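I moved my paper goods business out of the spare bedroom and into a rented unit this year. A few people asked how I set it up, so I'm going to post what I learned about packing and shipping from a small space. Long thread. Mute me if you need to.

**1/** Background. I sell notebooks, calendars and wrapping paper under the name Clinness. Most orders go to single households. A smaller share goes to shops, mainly Guthrie, which takes a box every month and a bigger one in December.

**2/** The unit is in Hendthorpe, above a tile showroom. One room, one window, a sink, stairs. The stairs matter more than anything else on that list. Paper is heavy. If you're looking at units and you sell anything made of paper, carry a full case up before you sign.

**3/** The bedroom setup failed for one reason. I was picking, packing and labeling on the same surface. Every order meant clearing the last one. On a slow day it was fine. In December I was packing on the bed.

**4/** So the first thing I did was split the work into stations. Stock on one wall, packing on the next, finished parcels by the door. I walk in one direction. I don't put anything down in the wrong station, even for a minute, and I break that rule maybe once a day.

**5/** Table height. Measure your elbow when you're standing in the shoes you work in. The packing surface should be a few inches below that. My old desk was built for sitting and my back knew it. Bed risers are cheap and they work if the table is solid.

**6/** Mailers. I carried seven sizes because I thought a tight fit looked professional. Customers don't notice. I now carry two sizes of rigid mailer and one box. Ordering is simpler, the shelf is smaller, and I stopped standing there holding a notebook up against different envelopes.

**7/** Rigid mailers cost more than padded ones. For calendars they're worth it. A bent corner means a replacement, a second postage charge and an apology email. Padded is fine for anything that can flex a little.

**8/** Wrapping paper is its own problem. Rolled sheets need tubes, tubes roll off shelves, and the end caps go missing. I switched to folding the sheets flat around a piece of card. Some people prefer rolled. I say "ships folded" in the listing, near the top, and complaints mostly stopped.

**9/** Color is the other thing with paper. My patterns are loud. Next to plain kraft they look right. Next to a printed mailer they look like an argument. I tried a printed mailer for one season and went back to brown.

**10/** A related point on wall coverings and backdrops, which I get asked about. Large swirls carry well from across a room. Small florals turn to mush at that distance. If you want a wall to read as one thing, go big with the shapes and keep to a few colors that repeat.

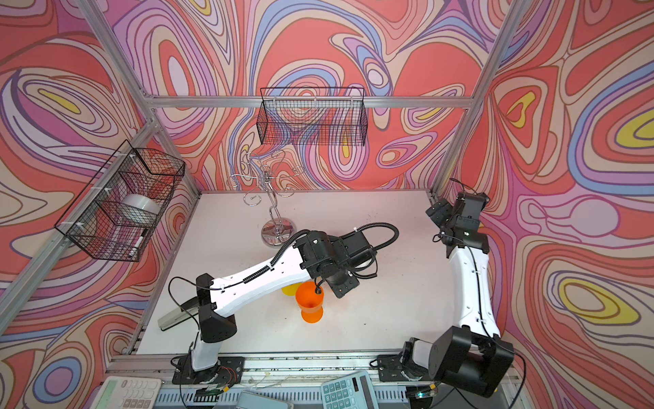

*Swirls in coral, lavender and blue, with a black wire mesh basket on the left wall.*

**11/** Wire baskets, while we're on walls. Get things off the table. Anything you touch on every order should hang within reach: tape, scissors, pen, bone folder. Cable ties hold a light basket well. Don't put anything heavy in one held up that way.

**12/** Things you touch once a day can go on a shelf. Things you touch once a week go in a closed box with a label on the short side. I labeled the long side first, then slid all the boxes in short side out. Relabeled the lot.

**13/** Tape. I use paper tape, the kind you wet. It took a while to get used to. It sticks better to cardboard than plastic tape does and the whole parcel can go in the recycling. Change the water daily or it smells.

**14/** The label printer was the best purchase I made. Before that I was printing on sheets, cutting them up and taping them on. The printer uses thermal labels and no ink. Keep the spare rolls somewhere cool. I left a box by the window and the edges went gray.

**15/** Weigh everything once and write it down. I have a sheet taped inside the cupboard door with the packed weight of each product in each mailer. I don't put single-item orders on the scale anymore. Mixed orders I still weigh.

**16/** Postage cutoffs. My pickup is mid-afternoon. Anything ordered before noon goes the same day and everything else goes the next working day. I used to promise same day for everything and spent a lot of evenings driving to the drop box.

**17/** Stock counts. I use a spreadsheet called Lastier. It's named after a planner I designed that never sold, and the file was already open when I started typing in it. One tab for finished goods, one for packing supplies, one for things on order.

**18/** The supplies tab is the one that saves me. Running out of a product is annoying. Running out of mailers stops the whole business. I reorder mailers when I'm down to 200. That covers the delivery wait with a little left over, outside the holidays.

**19/** For the holidays I order supplies in early fall. The supplier gets slow and the price goes up. You need somewhere to put it all, though. Mine goes under the packing table, which means I can't tuck my feet under, and I complain about that until January.

**20/** Damp. Paper takes up moisture and curls. The unit is fine in summer and bad in late winter. I run a small dehumidifier overnight and keep stock off the floor on slats. Check the back row of any shelf that touches an outside wall.

**21/** I lost a case of notebooks to that wall. The covers rippled. I sold them as seconds at a low price with a clear photo of the ripple, and they went fast. I'd still rather have sold them the normal way.

**22/** Lighting. Overhead light puts your own shadow on the thing you're checking. I added a lamp to the left of the packing spot, since I'm right-handed. I catch scuffed covers now that I used to miss.

**23/** Checking orders. I read the packing slip, put the items on it, then read it again from the bottom up. Reading it backward catches the item you skipped. It adds a few seconds. A wrong order costs me most of an hour once you add the emails.

**24/** Batching. I print all the slips first, sort them by product, and pack the same thing in a row. Single notebooks, then single calendars, then mixed orders at the end when I've warmed up. I can pack up to 12 single orders before the kettle has boiled and cooled enough to drink from.

**25/** Inserts. I used to put in a thank-you card, a sticker and a discount code. The code hardly got used. The sticker got mentioned all the time. I kept the sticker and dropped the rest.

**26/** Wholesale is different. Shops don't want tissue or stickers. They want the count right, the invoice on top, and a box one person can lift. Guthrie told me that early on and I've packed every shop order that way since.

**27/** Put the box number on the outside if there's more than one. "1 of 2" and "2 of 2," in thick marker, on the top and one side. Before I did that, a shop opened the second box first, found no invoice and emailed me in a mild panic.

**28/** Returns need their own shelf. Mine used to go in the finished parcels pile, and I mailed one back to the customer who had just returned it. They were nice about it. The shelf is now on the opposite side of the room.

**29/** Trash. You make more of it than you expect. Flatten boxes as you empty them. I save clean packing paper that comes in with deliveries and use it to fill space in shop orders. Anything with someone else's logo on it goes to recycling.

**30/** Things I bought and don't use: a tape gun, a heat sealer, a rolling cart that doesn't fit between the table and the shelf, a sign for the door. The cart would have been good. I measured the cart and didn't measure the gap.

**31/** Things I put off and should have bought sooner: the label printer, a floor mat, a second pair of scissors. The mat is the plain rubber kind. My knees felt it by the end of the first week.

**32/** Rent. I won't post the number since it depends on where you are. I worked out what I'd need to sell in a bad month to cover it, compared that to my worst month from last year, and signed when the second was higher. I waited a long time for it to be higher.

**33/** Do you need a unit? If you can close a door on your stock and eat dinner at your own table, probably not yet. I stayed in the bedroom longer than I wanted to and I don't regret the savings.

**34/** Replies are open. I'll answer questions about mailers and damp tonight. For printer questions, tell me what size label you need or I can't help much.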